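Losow Serviced Rooms – kitchenette check, room 7
Inspected 2019-02-25

Glass bowl: no chips found on rim. Handle tight. Measurement marks still to be compared with the kitchen scale.
Bread: one plate out, cover after serving.
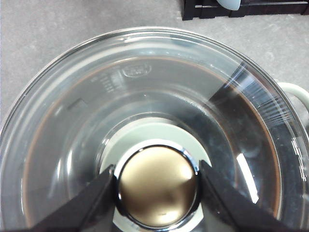
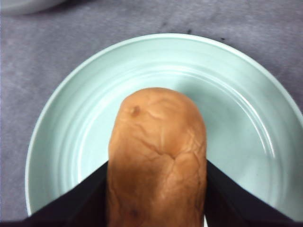
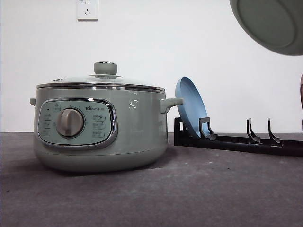 Reading time: 1 min

Multi-cooker (Bear, green): pass. Glass lid seats level. Dial turned through all positions without sticking – return to off before unplugging.
Cord: pass, no cuts.
Dish rack: pass with comment. Keep clear of the cooker's right handle.
Countertop: wipe again before use.
Outlet test: deferred to June, form 954.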